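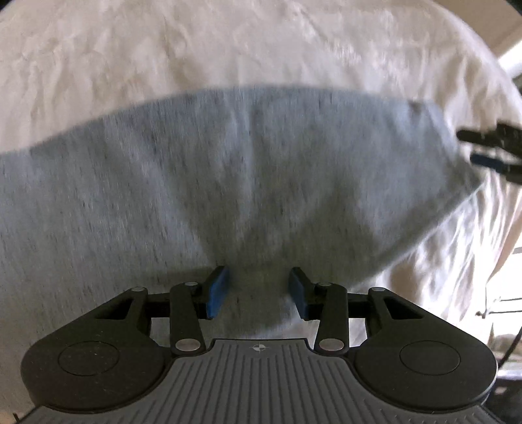

Teach a Robot to Fold, One Shirt at a Time

Sunday, August 20, 2023

Laundry is the chore everybody wants to hand off, and it has humbled a lot of very expensive machines. Cloth slides, bunches up and never lands the same way twice. So I was thrilled to spend 3 weeks with the Tridell, a pair of hand-held grippers from Wesuteck that let you do the chore yourself while a robot's software learns from your moves.

You take one in each hand, squeeze, and go! The first evening was clumsy. I pinched hems too high, dragged a pillowcase off the table and muttered a good deal. By the third evening I could get a T-shirt into a decent square (sleeves were still a fight), and I had stopped thinking about my fingers.

The jaws are the best part. They open wide, and the padding held thin cotton without chewing it up. I liked the trigger too, light enough that my hands never cramped.

I do have gripes. The set costs $2,772, and the Britard software that sorts your recordings is a separate purchase. It wants about 200 good folds before it will start training, and it threw out plenty of mine for being too slow. Charging takes 2 hours, and the manual is thin.

Sundqvist makes a cheaper set, but its stiff jaws kept losing my dish towels. I'd pay more for the Tridell. A left-handed trigger option is due in December, and I'm already clearing a shelf for it.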